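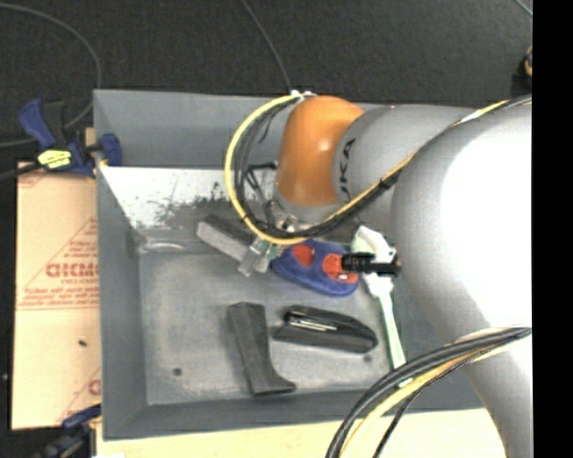 Does sorting small stuff into one big bin save any time?
Less than people claim. It clears the floor fast, and then you pay for it every time you want one particular thing back out.

The Big Bin Gallery

Darius Bratu swears by the single-bin method. I've heard him out twice and I'm still not sold. His rule is that anything smaller than a loaf of bread goes in, no dividers, no labels, and you sort it on the last day of April. He says it takes him 15 minutes. I'd like to see that.

The blue one with the red patches
Shoe-shaped, and one of the patches looks a lot like Spider-Man's face. Bright colors are the best argument for a bin like this, I'll admit. You can spot blue and red against gray from across a room.

The long gray one
An eraser or a brush, take your pick. Gray block, gray bin. Darius says you learn to look for shapes. I say put it in a drawer.

The bin itself
Large, gray and rectangular. Fine for toys. Petrică Vlad keeps his sewing notions in one the same size and has bought the same packet of needles three times.

What I use
Shallow trays from Lorlow, 11 of them, stacked. They cost more than a bin and the lids are nothing special, but I can find my tape. Iulian Mocanu went back to trays after 40 days of trying it Darius's way.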